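Speaker notes: "Reading a lease before you sign it"
Evening talk, Vellthorpe library, small hall
Time: starts 6 pm, please leave space for questions

Opening

Good evening and thank you for coming. I am not a lawyer. I rented rooms and apartments in three countries, and I made in each of them at least one expensive mistake. Tonight I will speak about the paper you sign at the beginning, and mostly about the parts that people skip.

(Ask: who has a lease at home now? Who has read it to the last page? Wait for hands.)

My first lease here was for an apartment in Nunstead. The rent was 859 a month and I was so glad to get it that I signed at the kitchen counter, standing up. I read it in the evening, with a dictionary. It was too late by then to ask for anything.

Part one: the money

The rent is the easy number. Look for the others. There is the deposit, there can be a fee for late payment, a fee for a second key, a fee for cleaning at the end. Mine had a deposit of 1,000 and I got back a little more than half of it. The landlord was not dishonest. The lease said what would be taken off and I had agreed to it.

Write all the amounts on one sheet. Beside each one write when it must be paid and if it comes back to you.

(Show the sheet. Speak slowly here, people copy it down.)

Part two: the dates

A lease has a first day and a last day, but it has also a notice date, and this is the one to put in your calendar. In Nunstead the notice was 2 months and it had to be in writing. I told the landlord by telephone, in August, and he was very friendly, and the call did not count. I paid for a month when I already lived in Noiphan.

Check also if the lease renews by itself. The word to look for is "automatically." Underline it.

Part three: words which look simple

"Reasonable." Reasonable notice, reasonable condition, reasonable noise. Ask what it means for this landlord and ask for the answer by e-mail.

"Fixtures." These are things fastened to the building, for example a sink or a built-in shelf. They stay when you leave. If you put up a shelf with big screws, it may become a fixture too, so ask first.

"Wear and tear." Small marks from normal living. A carpet that became thin by the door is wear. A burn from an iron is damage. Between these two there is a large gray area, and in this area the deposit gets lost.

(Story of the carpet in Noiphan, only if there is time. Keep it short, last time it took too long.)

Part four: the walls

People laugh when I give the walls their own part, but the questions after the talk are very often about nails.

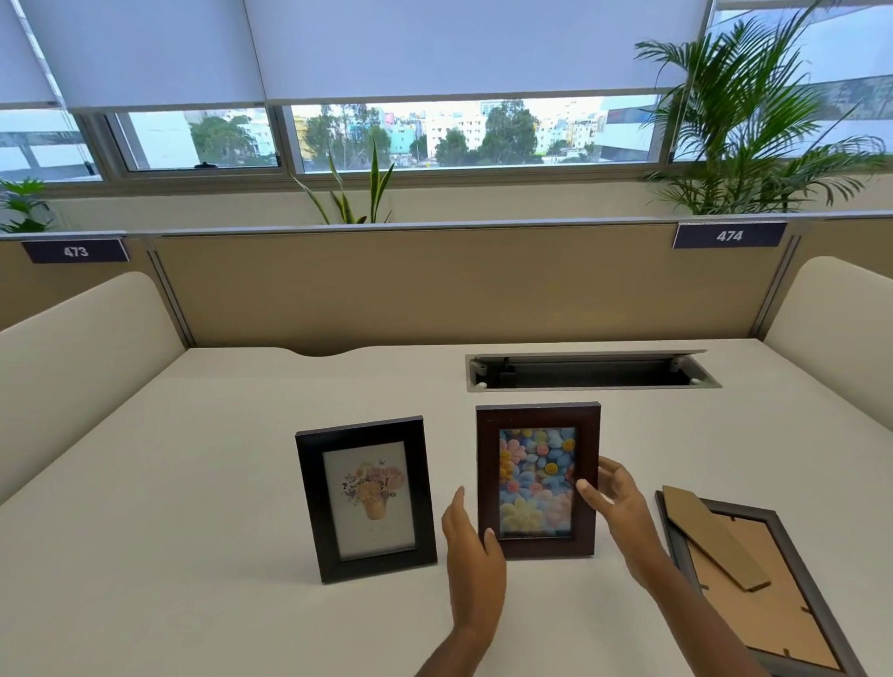
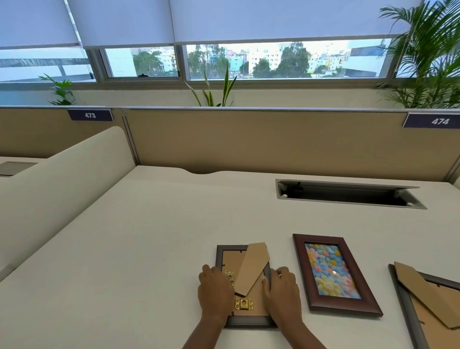 My lease in Noiphan had one sentence on page 6: "No nails, screws or adhesive without written consent." I had missed it completely. I had put up four pictures in the first week, and when I moved out I paid for the filling and for the paint of the whole wall, because the new paint did not match the old one. Now I look first at the back of a frame before I think about the wall at all. The smaller one has a cardboard stand on its backing, so it can go on a desk or a shelf and the lease has nothing to say about it. Flowers on a desk are as cheerful to me as flowers on a wall.

If you do want to hang something heavy, write to the landlord before. Say how many holes, say where, and say that you will fill them. I have sent this kind of letter twice and both times the answer was yes.

Part five: the day you move in

Go through the rooms with the lease in your hand. Note every scratch, every stain, every window that does not close well. Send the list to the landlord on the same day and keep a copy. I use the printed form from Gradis, it has a page for each room, but a plain notebook is also good.

Open the oven. Look behind the doors. Run the hot water in the bathroom and the kitchen. Read the meters and write the numbers down.

Closing and questions

Remind them: take the lease home before signing. If someone says it must be signed this minute, ask for one night.

Handouts are on the table by the door, the list of words is on the back side. The hall must be empty at 8, so we take the last question ten minutes before.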